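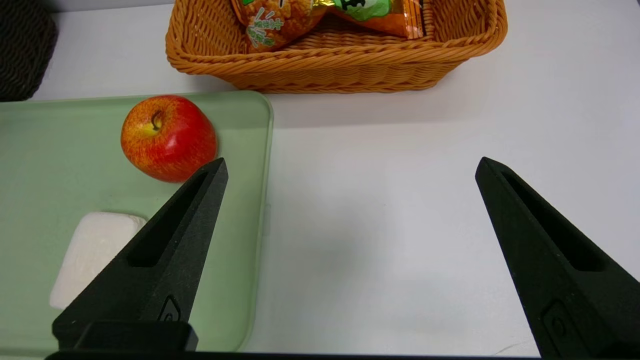 Orla Costello

Wrist camera is back on the arm at Jumstead as of Monday. Notes on how I set it up, mostly for Declan, who has the cell next week.

Check the view first. Fingers open, you want both black tips showing and clear white table between them. If one side sits lower, loosen the bracket and turn it a hair. Don't fix it in software.

The green tray goes on the left, apple and soap inside. The orange basket with the snack bags stays at the back. I use the same layout after every service so I can compare views.

Finger screws: snug, then a quarter turn. Wipe the fingers with a dry cloth. No solvent, it dulls the finish and the camera picks that up.

Run 200 open/close cycles empty before you pick anything. Log it under Memidell, job 1795. I had 2 stalls in the first batch, both from the cable tie at the wrist being too tight. Cut it and put on a looser one.

Spare fingers are in drawer 29. Declan Daly, please reorder when you take the last pair.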